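Print this article | E-mail this article

Off-board placement fault

An off-board placement fault is a failure in robotic board-game handling in which an arm sets a piece down outside the playing area, or so close to the edge that it belongs to no square. The term comes from the Mesport tabletop trials, which used a simulated arm on a green pedestal and a five-by-five chessboard. It is grouped with placement errors, apart from dropped pieces and collisions.

Background

The Mesport trials began as a test of small-object handling. The reduced board was chosen to keep games short and to put tall and short pieces close together, where a gripper has little room between them. Each run starts with the arm raised clear of the table and ends when the arm reports the move complete. 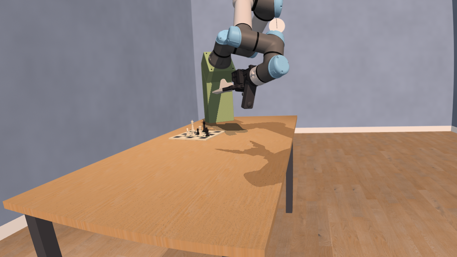
The control software was written at Pristholm and passed to a second group at Doucette, which ran the longer series. Doucette logged 1000 runs in its first series. Of these, 91 ended with a piece in the wrong place, and most of the 91 were short of the target square by less than the width of a piece. The software had marked all of them as successful.

Causes

The fault was traced to the way the software stored the board's position. The board sits at a slight angle to the table, and the angle was measured once at startup. A piece or fingertip that brushed the border could turn the board slightly, and later moves were still worked out from the old angle. The error was small near the middle and grew toward the outer columns.
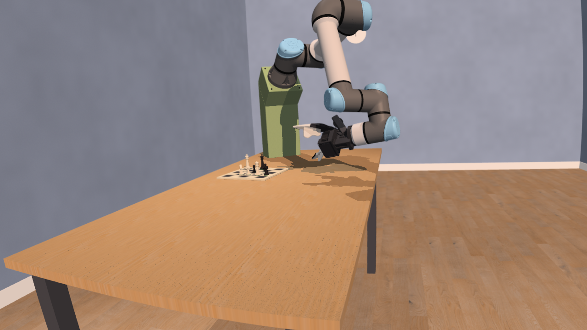

The arm raised over the table, with the chess set at the far end.

A second cause was the release step. The fingers opened at a fixed height, whatever the size of the piece. Tall pieces were sometimes tipped by a fingertip on the way out — a problem that showed up mainly in crowded rows. 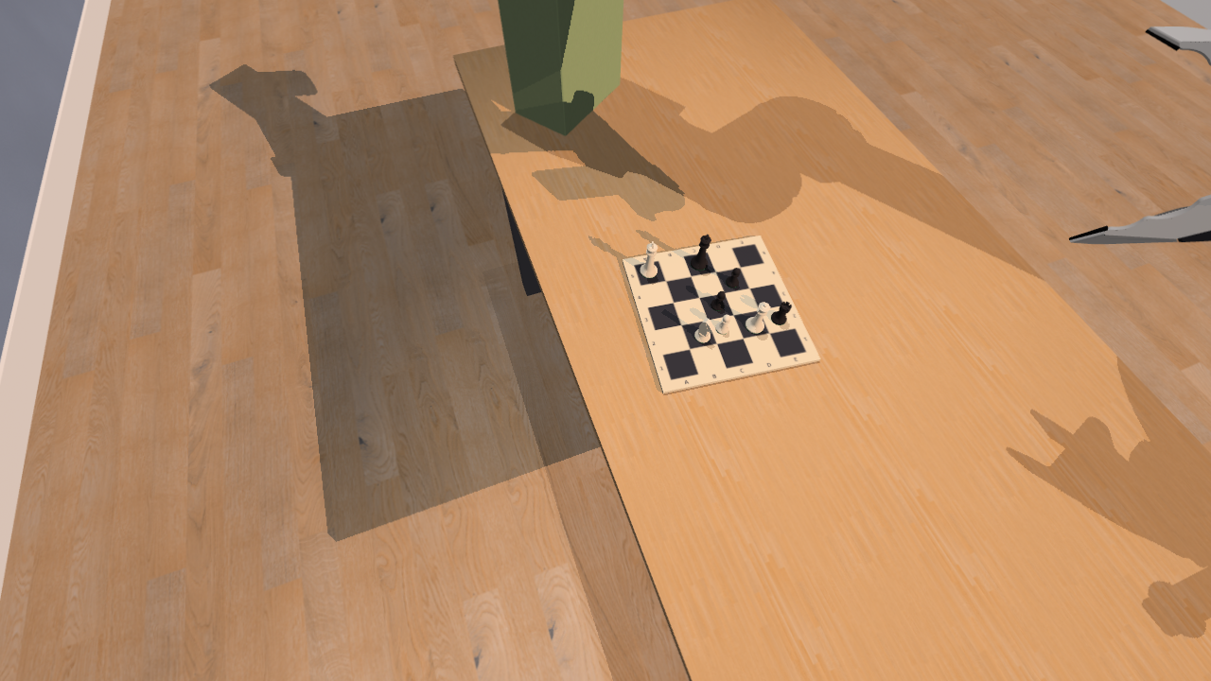

Why did the software report a failed move as complete?
It checked only that the fingers had opened and the arm had reached its planned position. The piece itself was never looked at after release.

Detection and correction

Liette Landry, who reviewed the Doucette logs, proposed a check of the whole board after every release. Any piece standing outside the border stops the run, and the arm stays where it is until an operator clears the fault. The board angle is also measured again before each move.
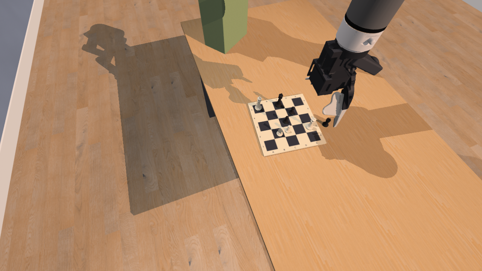

The revised software was tried over 609 runs in February. Two ended in a placement error, and both were caught by the new check. Runs took longer — nearly 2 seconds more per move — and Pristholm later made the second angle measurement optional for the inner squares.

Safety

The fault is minor in simulation. On a physical arm, a piece left beside the board can be struck on the next approach or pinched under a fingertip. The Orstead handling notes advise operators to stop the arm fully before reaching for a misplaced piece, and to restart from the raised position.

See also: Gripper release error; Workspace calibration

Last updated: February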